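About Us

Gallmont Preschool began in the front room of a rented house in Zamville, with 5 children, one rug and a kettle that took forever to boil. We're a good deal bigger now and we have a proper building at 209 Cropper Street, but we still like to think of it as a house that happens to have very small chairs in it.

Our mornings are slow on purpose. Children come in, hang up their coats (or drop them, we're working on that) and pick where they want to start. Some go straight to the paints, some want a story, and some just need to sit near a grown-up for a while before they're ready - and that's fine with us. We go outside every day, and we go out in the rain too, so please send boots that your child can pull on alone. 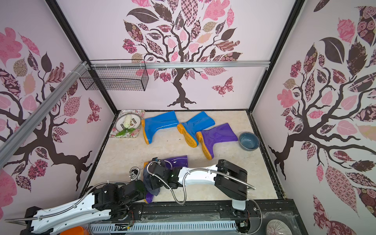
Do children need to be potty trained before they start?

Most of our three-year-olds are still learning when they join us, and we're happy to carry on with whatever you're doing at home. Pack two changes of clothes and tell us the words your family uses.

We keep our group to 30 children, and brothers and sisters get first pick of the open spots. Lunch is cooked here by our own kitchen, with plenty of soup once December comes around - the children tear the bread and carry their own bowls to the table, with the odd spill along the way.

Families from Zamville and Satent are always welcome to come by for a visit. Mornings are best if you'd like to see us at our busiest, and do bring your little one along!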